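My Years on the Hill at Kikby

I went back to Kikby in March and I've been trying to write this up ever since, so forgive me if it rambles. I grew up a short bike ride from the Braseck ground, and for most of my childhood I thought every town had a soccer team that played on a slope. Ours did. From the parking lot end to the creek end the field dropped enough that a badly hit back pass would just keep going, and visiting goalkeepers hated it (you could hear them complaining from the hill).

The hill was where we sat. There were proper bleachers on the far side, but they cost extra and they faced the sun, and besides, all the good yelling happened on the hill. 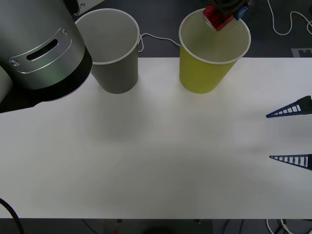

Marnie Tolliver
Blog owner, former left back, lifelong Braseck fan

The first game I really remember was against Gident, and I only remember it in pieces. I know it rained. I know we were a goal down at the half and my dad wanted to go home, and I know I refused to get off the blanket. Then our center forward, a huge guy who drove a bread truck during the week, scored twice with his head from what I would swear was the same corner kick. We won 2-1 and I lost my voice and had to whisper at school.

I looked that game up in the old programs and the attendance was 655. I would have told you there were thousands! The biggest crowd I ever sat in was for the cup game against Borbély, when they let people stand along the touchline and the program said 2,000, which I think somebody rounded up. Borbély were two divisions above us and had matching tracksuits, and I had never seen matching tracksuits on grown men before. They beat us 4-0 and were very polite about it.

What I love about the old programs is how little is in them. Lineups, a note from the club, an ad for a muffler shop, and a half-page report on the last away game written by someone who clearly left early. One of them gives our second-half goals a single sentence and then spends a whole paragraph on the bus breaking down. I have a shoebox full of these and I'm still missing most of the season we got promoted, so if you have any in your attic please, please write to me.
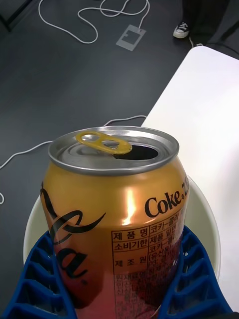 The year we went up

I was in middle school by then and insufferable about it. I kept the league table on an index card and redid it in pencil after every round. Braseck had never finished higher than sixth, and then all of a sudden we couldn't lose at home. We ground out one 1-0 after another, mostly playing downhill in the second half. The captain always picked the uphill end first if he won the toss, and everyone on the hill would clap for the coin toss like it was a goal.

It came down to the last game, away at Gident of course. Some 300 of us went over in buses and cars, and I rode in the back of a neighbor's station wagon with a drum between my knees. We needed a tie. We got one, 0-0, and it was the worst game of soccer I have ever watched. Both teams were terrified. Their winger hit the post in the last few minutes and I can still hear the sound of it. Then the whistle went and I was running, and I fell over the drum and cut my chin, and I still have the scar!

We came straight back down the next year, by the way. Nine points all season. I went to every home game and had a great time.
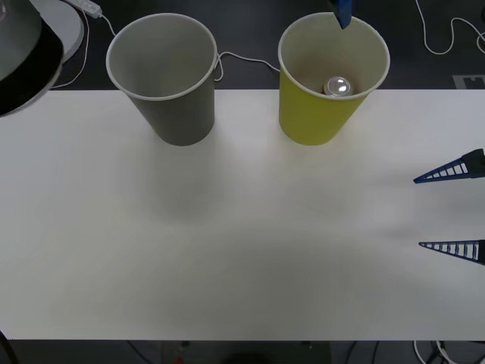 A gray paper cup and a yellow one.

So, March. The slope is gone. They leveled the field when the new drainage went in, and it looks beautiful, flat as a pool table, and I stood there feeling sorry for myself for a good ten minutes. The hill is still there, though, and so is the dip near the top where we used to put the blanket. Admission was cash in a bucket and I paid with a 50 and apologized for it.

Braseck lost 3-2 to a team I'd never heard of. The left back was good, quick on the turn and always wanting the ball, and she got forward more than I ever dared to (the women's team plays the early game now, which would have changed my life at twelve). A kid behind me yelled at the linesman for the entire second half and was wrong every single time.

I'm going back for the Gident game. Same hill, two o'clock kickoff, and I'm bringing the drum if I can find it in my mother's garage.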